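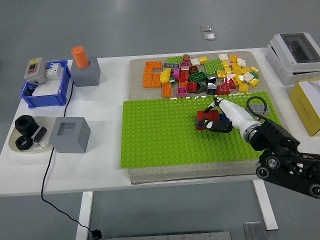
Section 4. Getting your shelves into Zasonero

Okay, you've got Zasonero installed and you've made your login (if not, back up to Section 3, I'll wait). Now comes the part I like best, which is telling the program what you own and where it lives. I've done this for the whole Stullton lending library, all 3,263 items of it, and I did it wrong the first time, so the order of the steps below comes from a fair amount of redoing.

You'll want a laptop, the Nyaga label printer, a roll of labels, and a table with enough room to put a box down next to the laptop. A second person helps if you have one.

4.1 Set up your places first

Places are rooms, shelves and boxes. Items come later. I know it's tempting to start typing in items right away, but every item asks for a place, and if there isn't one it goes into a bucket called Unplaced and you'll be fishing things out of there for weeks.

1. Open the Places tab and click New Room. Give it the name people really use. Ours is "Back room" even though the floor plan says something else.

2. Inside the room, click New Shelf. Number shelves from the door, going left to right. If you have the Futmont racks with the printed letters on the uprights, use those letters and save yourself the trouble.

3. Inside the shelf, click New Box. A box can be anything that holds other things, so bags, crates, drawers and the old suitcase with the extension cords all count as boxes here.

4. Click Save Places. There's no autosave on this tab! Every other tab has it and this one doesn't, and yes, I lost an afternoon that way.

Note: A box name can be 27 characters long, counting spaces. Zasonero will let you type more and then chop off the end when you save, so "Electrical practice parts, large" and "Electrical practice parts, small" end up with exactly the same name. Put the word that matters at the front.

4.2 Pair the label printer

1. Turn on the Nyaga and hold the feed button until the light blinks green.

2. In Zasonero go to Settings, then Printers, then Find. Give it a minute.

3. When it asks for a pairing code, type 586. It's the same code on every printer of this model, and you can change it later under Advanced.

4. Print a test label. You should get a square code with a line of text under it. If the text runs off the right side, pick Narrow Roll and try again.

Caution: Don't pull the label out while the printer is still humming. The cutter is sharp and it moves after you think it's done. Wait for the click.

4.3 Enter one box, start to finish

Do a single box all the way through before you do any others. You'll find out what you want to change about your names, and it's much nicer to find that out with one box.

1. Put the box on the table and select it in the Places tab.

2. Click Add Items Here. The place fills in by itself from now on, until you click Done.

3. Take out one thing, type a plain name, and pick a category. "Push button switch box" beats "control unit" because borrowers search with the words they know. For sets with a lot of little pieces, make one item for the set and put the details in the Notes field. Nobody wants to scan out building bricks one by one.

4. Under Condition choose Good, Worn or Needs Repair. If you don't know, leave it blank and come back. Blank items show up in the Monday report, so they won't get forgotten.

5. Add a picture if you like. I do it for anything with a name that could mean two different things.

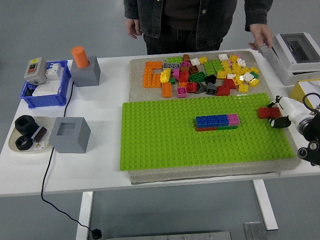 Blue crate with a gray switch box resting on its front edge.

6. Print the item label and stick it on somewhere flat. Keep it off hinges, battery doors and any safety markings.

7. Click Done, then print the box label too.

Caution: Anything electrical gets set to Staff Check before it can go out. The setting is under Loan Rules. Please don't skip this one, even for small parts, and have someone qualified look over whatever plugs into the wall.

4.4 Test it with a pretend loan

1. Open the Desk tab and scan your own member card.

2. Scan the item label. You should hear one beep and see the item's name turn blue.

3. Scan it again to return it. The name goes back to black and the place shows up underneath, so you know which box to walk it to.

If you hear two beeps, the label has been used on something else already. Go to Tools, Find Duplicate, and reprint whichever one is easier to reach.

If you hear nothing at all, check the scanner's cable first. Then check whether the laptop has gone to sleep on you. Mine does that after 5 minutes, and I changed it in the power settings for desk days.

4.5 A few things about names

Irja Huttunen did the first round of names at our branch and I've kept her system: thing first, kind second, size last. Drill, cordless, small. Tent, family, large. It reads a little stiff on the screen but the list sorts beautifully, and all the drills sit together!

You can rename anything later without reprinting the label, as the code doesn't change. Moving is just as easy: scan the item, scan the new box, click Move.

When your first box scans out and back in cleanly, go on to Section 5 for member cards.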